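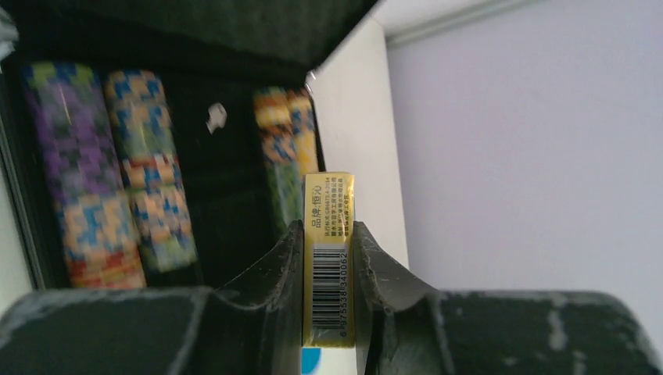
*Figure 4.1. A small yellow box held between the gripper fingers, with the open chip case behind.*

## Chapter 4: Budgeting for Grippers

The purchase price of an arm is quoted on one line. Finger wear, spare pads and changeover labour are seldom quoted at all. This chapter sets out a two-year cost sheet for a small packing cell, using the Stemska and Pratolis plants as worked cases. Pads are entered at $222 a set.
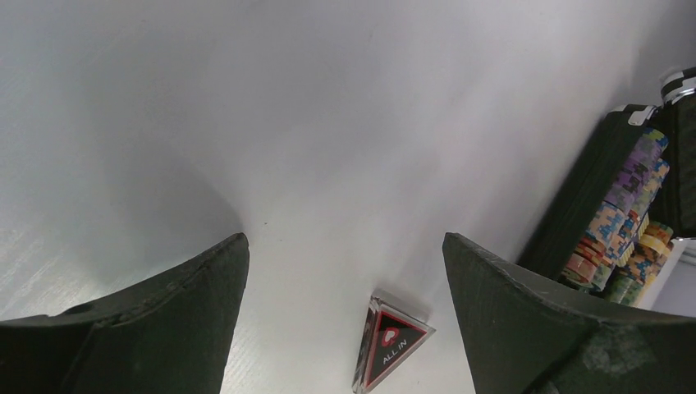

*Figure 4.2. "ALL IN" marker on a white tabletop, with the chip case at right.*

Veres objects that pads belong under consumables and should stay out of the capital request. Section 4.2 costs the cell both ways.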